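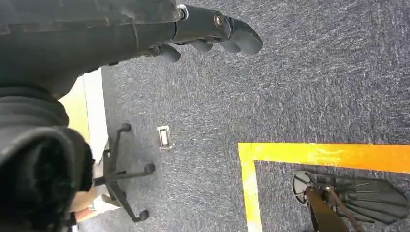 Raltside room, floor by the desk chair: carpet, chair base, outlet cover.

Walkthrough checklist with my comments, April

OK so I did this one on my own again and took the long way through the room, which is why the comments run on a bit. Form is the same as the one we use over at Kanditz, just with my notes stuck under each line.

1. Carpet, trip hazards - PASS
Blue-gray speckle, you know the one. It hides everything! I got down low and looked across it toward the yellow markings. No lifted seams that I could feel with my shoe.

2. Floor outlet cover - PASS with comment
Sits flush, lid closes. I'd still like it on the list for next time as chairs get rolled over these all day long (guilty).

3. Office chair, base and casters - PASS
Rolled it back and forth, rocked it, sat in it longer than I needed to. Casters turn freely.

4. Yellow floor markings - COMMENT
Still stuck down. The Nedia sheet says to keep 70 inches of clear walkway and I measured that with the tape at the narrow end. Please don't park boxes there, even for five minutes.

5. Window side, light and access - PASS
Plenty of daylight. Dark frames could use a wipe.

6. Appliance vent - COMMENT
Round vent on the white panel needs to breathe. Keep loose film and paper away from it. I wrote this up last time too, under item 252 in the old numbering.

7. Handling thin strips - COMMENT
Fingertips near a pinch point, so go slow, hold the strip lightly and let go early. Glasses on, please. I'm adding this line to the MacBrayne copy as well.

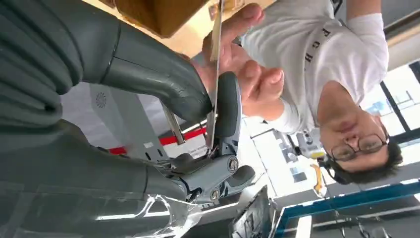
Reply from the Raltside desk: fine with all of it except item 7, where we'd like "let go early" changed to something people can follow, like a minimum distance for fingers. Also, does the eyewear line mean regular glasses or safety glasses? The form needs to say which.

Fair point, and I mean safety glasses. I'll fix the wording on both before I send form 455 back.

8. Wood panel and small wood pieces - OPEN
Check for splinters on the edges. Ran out of time, will do it first thing at 8 a.m.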